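4. Preparing the Operator and the Recording Station

This section covers the sensor glove, the marker cube and the table. Complete it before every recording session with the Zerine hand capture kit. Section 5 covers recording and Section 6 covers data export.

4.1 Before you start

Only operators on the station sign-off sheet may record. New operators complete 7 supervised takes first. Tania Nanayakkara keeps the sheet and can add a name the same day.

Each operator must read and sign the consent form. If any part of the face will be recorded, the second page must be signed too. Store forms in the Pilton cabinet, not at the station.

4.2 Fitting the glove

1. Remove rings, watches and bracelets from the hand that will wear the glove.
2. Check the glove for frayed straps or loose nodes. Tag a damaged glove and take it out of use.
3. Put the glove on and close the finger straps from the thumb outward.
4. Have the operator make a fist and open it fully. No strap should pinch or slide.
5. Switch the glove on and wait for a steady light.

CAUTION: Stop at once if the operator reports numbness, heat or skin irritation. Remove the glove and record the event in the station log.

NOTE: Wipe the inside of the glove between operators. Do not spray cleaner on the nodes.

4.3 Setting the table

1. Place only the objects named on the task card. Spare parts go off the table.
2. Spray bottles used as props must be empty or filled with plain water. Cleaning chemicals are not allowed at the station.
3. Set cloths down in a different way for each take. Do not fold them neatly unless the card says so.
4. Turn phones and papers with personal information face down or put them away.
5. Route cables away from the operator's chair.

4.4 Marker cube check

1. Seat the operator facing the table.
2. Have the operator hold the cube up in the gloved hand with at least two patterned faces toward the fixed camera.
3. Hold still until the software reports a match.
4. If there is no match after 20 seconds, turn the cube slightly and repeat.
5. Save the check under the session number.
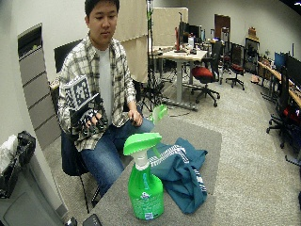 How often does the cube check have to be repeated?
Repeat it every 40 minutes, after any break, and whenever the glove has been taken off or the camera has been touched. Takes recorded after a missed check must be marked "unverified" in the log.

4.5 Session limits

An operator may wear the glove for 50 minutes at most before a break. The operator may end a session at any time without giving a reason.

Report problems with the sign-off sheet or consent forms to Tania Nanayakkara. Report glove faults to Si-woo Yoo.

Section last revised 27 June 2024.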